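3.2 Roasting trials

Chickpea flour was bought in one lot from Sekura and kept in closed tins until use. Each batch held 900 g of flour and was roasted dry in a wide steel pan over a low gas flame. The cook stirred without a break for 19 minutes, then tipped the flour onto a cold tray. Butterfat from Lelside was melted separately and added only after roasting, so that color could be read on the flour alone.

Color was scored against the printed chart of Sönmez, which runs from pale cream to dark brown. Batches that fell outside the two middle steps were thrown out and made again. We did not correct for room humidity, and the batches made in November may have started out slightly drier than the rest.

3.3 Tasting

Sweets were shaped by hand, rested overnight and served at room temperature. The panel had 93 members, all from the town of Rotitz, and they returned 308 usable score sheets over the full series. Tasters rated smell, grain and aftertaste on a seven-point scale. Water and plain crackers were given between samples.

Grain was the hardest quality to agree on. Several tasters used "sandy" as praise and others used it as a fault — we therefore kept the word off the later sheets and asked only whether the texture was fine or coarse. Scores from the first sheets are reported separately in Section 4. 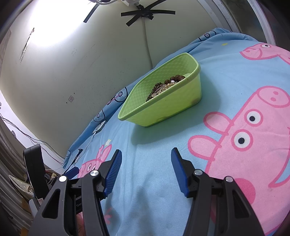
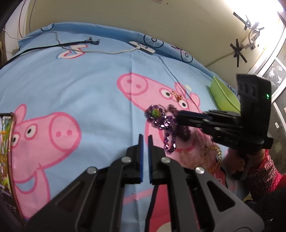

Figure 2. Black hand-held gripper and light blue sheet with pink pig print, both views.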